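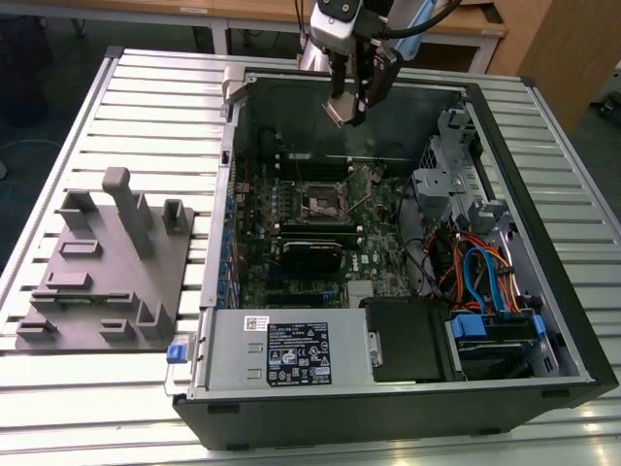
**Agathe Sabatier**, workshop guide editor, Barbier refurbishing bench

## Section 4: Fitting the processor

You've got the side panel off and the tower lying flat, so now comes my favourite part of the whole rebuild! The processor is a small thing to handle, but seating it well is deeply satisfying, and it goes quickly once your hands know the movements.

**Before you start**

- Switch off at the wall, pull the mains lead and hold the power button in for a few seconds.
- Clip on your wrist strap.
- Put the new processor within reach, still in its tray.
- Leave the cooler and the memory for Section 5.

> **Caution:** The contacts in the socket are very fine and bend at the slightest knock. Never touch them, never wipe them, and don't blow on them either.

### 4.1 Taking out the old processor

1. Find the lever beside the socket. Press it down, ease it sideways from under its hook, then let it rise slowly under your finger.
2. Lift the load plate and fold it right back.
3. Hold the old chip by two opposite edges and raise it straight up. If it clings, set it down again and check that the lever is fully open.
4. Put it in the spare tray, metal side up.

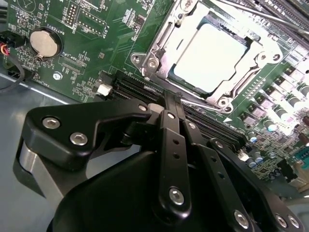 Old paste on the metal lid comes away beautifully with a lint-free cloth and a little isopropyl alcohol. Do this at the other end of the bench, well clear of the board. Pentti Vainio swears by coffee filters for the same job, and I've come round to them (cheap, no fluff, always in the cupboard).

### 4.2 Seating the new one

1. Look for the small triangle on one corner of the chip and match it to the mark on the socket.
2. Check that the notches line up too.
3. Bring the chip in level, holding only the edges.
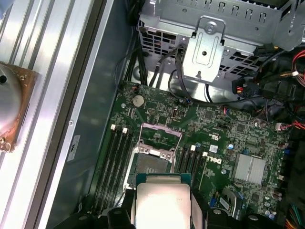 *Fig. 4c. Load plate up, processor held by its edges near the open socket.*

4. Lower it until it rests flat, then let go. Its own weight is enough.
5. Close the load plate, bring the lever down and hook it in place. Expect firm resistance on the lever, more than feels polite the first time!

> **Note:** If the chip rocks or one corner sits high, open everything and start 4.2 again. Don't press on it.

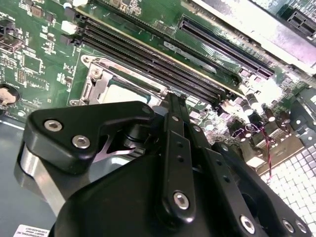 While the memory slots are clear, it's a lovely moment to go round them with a soft dry brush, working away from the socket. Open the latches as you go and they'll be ready for the modules.

### 4.3 Bench card

Write the processor model on the Koma card, along with the tower number and your initials. Boards going on to Lucienne Jacquet for testing need the card taped to the outside of the case. Once it's filled in, turn to Section 5 and get the paste out.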